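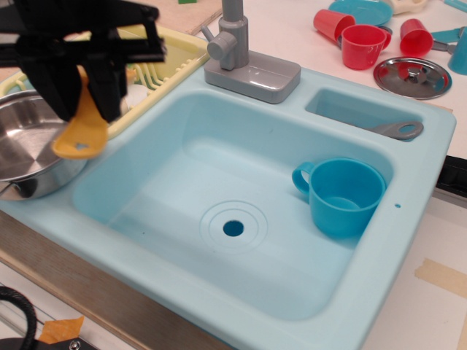 Plotier Help
Home | Budgets | Reports | Set-up guide | Log in
Search the guide Go

4. Setting up a deficit forecast

Every government has a deficit target, and every finance office has a spreadsheet saying otherwise. Plotier keeps both on one screen. Set aside an hour, or an afternoon if your figures come from more than one ministry.

4.1 Load the accounts

1. Open Budgets and choose New forecast.
2. Pick a starting month. If your fiscal year opens in any month but January, change it now. Changing it later moves every column and several people's moods.
3. Import revenue first, then spending. Files may hold up to 2400 lines each.
4. Match each line to a heading. Leave "Miscellaneous" for last and try to be ashamed of its size.

Note: Plotier reads exports from Stiltex without conversion. Files from Pugh need their currency column filled in by hand, as they have always needed.

4.2 Set the targets

5. Under Targets, enter the fiscal deficit as a percentage of output. The default is 3. It is a placeholder, and at least one treasury has published it.
6. Enter the current account target in the box beneath. Type a deficit as a positive number. A minus sign gives you a surplus and a very short period of popularity.
7. Click Lock targets.

Caution: Locked targets can be reopened only by an administrator. The log records who asked, when, and the reason given. "Minister's request" is accepted as a reason.

4.3 Run the forecast

8. Choose a growth rate for each of the next 7 quarters. The cheerful preset is labeled Official. The other one is labeled Other.
9. Click Run. A set of 300 trial paths is drawn as a gray band around the main line.
10. If the target sits outside the band, check your imports before you check your optimism.

Note: Do not hide the band before printing. Readers will ask for it, and the second printing comes out of your budget.

Section written by Ritva Seppälä, checked by Lanying Peng.

Contact support | © Brillano | Back to top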